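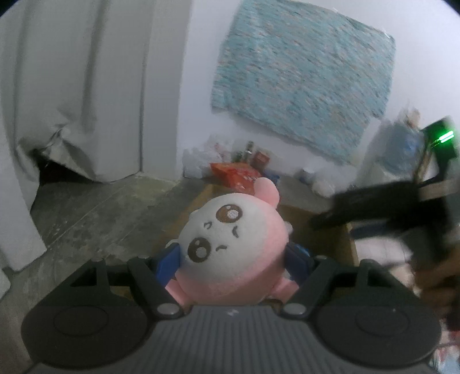
Big brown eyes, fuzzy white face.

Ok quick one, bags still not unpacked and work in the morning. Promised a few of you I'd write up Bondanton before I forgot it all. So.

Stayed two nights at the Pyo, up the hill from the harbor. Small place. Room was fine, bed very good, shower took forever to get warm. Ask for the back side if you can, the front rooms get the delivery trucks. Breakfast is extra and I'd skip it. Toast, one kind of jam, coffee from a machine that growls at you.

Go to Fluron instead. Five minute walk, bakery in front and tables in back. Egg roll with the green sauce, oh my god. Had it both mornings. They do a cardamom bun too but it was gone by the time I got there on day two, so go early. Cash or card both ok.

Dinner the first night was a mess. Everything on the waterfront was full and we hadn't booked anything, my fault. Ended up with fries on a bench in the wind. Good fries!

Second night we did book. Culstead, the old boathouse with the terrace. Went back and forth on it because the set menu is 42 a head and that's before drinks. Worth it? Mostly. The crab soup was the best thing I ate all trip, and the fish came with these little burnt onions I keep thinking about. Dessert was a sad lemon thing. Service slow but nice, and they let us sit for ages after we'd paid. The terrace is closed in winter, so window table if you can get one. Forty seats in there tops and it gets loud.

What else. The beach is all pebbles, bring real shoes. The coast path starts behind the parking lot and its lovely for the first mile, then mud. So much mud. Turned around at the second gate. The parking lot is free until spring and then I think they charge, check the sign.

Ferry doesn't run off season. I did not know this. Stood there at the dock like an idiot reading a timetable that starts in July.

Would I go again, yes, probaly in summer, and I'd do three nights so there's time for the island. Want to see if Culstead does the crab soup year round. If anyone's been on the ferry tell me if the upstairs deck is worth it or just cold.

Laundry now.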